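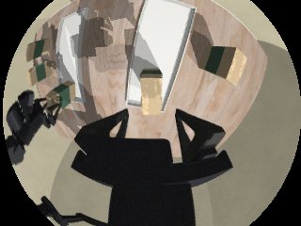
On the morning of 11/7/25, a packing trial at the Vudcombe laboratory was stopped after the robot reported 58 completed placements and the records supported far fewer. No person was at risk and no equipment was damaged, for the trial was being run in simulation. The finding has nevertheless delayed the Borside project, and its causes deserve a wider audience.

The task is a modest one. Small cardboard-coloured boxes with a green band are to be picked from a table and set down in white trays. Borside is the control software that decides when to close the gripper, when to lift and when to let go. It was due to pass from the simulator to a working cell at Christodoulou, the packaging firm which has paid for much of the research, before the end of the summer.
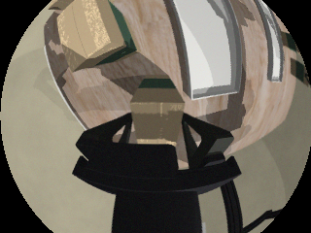

*The simulated gripper with a box between its fingers, as rendered by the wrist view during the Vudcombe trials.*

The fault lay in the way a grasp was confirmed. Borside judged a box to be held once the fingers had met resistance and stopped moving. It made no second check after the lift. Where a box had been gripped near one end, it could turn and slip away while the arm was travelling, and the fingers would then close a little further without any alarm being raised. The arm went on to the tray, opened, and recorded a success.

Theano Spanos, who leads the trials, found the error while comparing the log with the simulator's own record of box positions. "The log was tidy, and we had been reading the log," she said. "The box positions were there all along and should have been our first source."

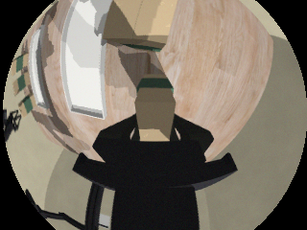
A further weakness came to light during the review. The wrist view is very wide and bends straight edges into curves, most strongly towards its rim. Jestia, the module that estimates where each box lies, had been tuned on objects near the middle of the view. Its estimates for boxes at the side of the table were poor, and those boxes were the ones most often gripped off centre.

Panagiotis Makris, the laboratory's safety officer, has asked for two changes before any transfer to hardware. The finger gap must be read again after every lift, and a placement may be recorded only when the box has been located in the tray. Both are now in Borside, and a fresh series of 400 simulated picks will begin later in July.

Christodoulou has agreed to wait for the results. A dropped box in a simulator costs very little – in a working cell it may lie in the path of the arm, or of the person sent to collect it.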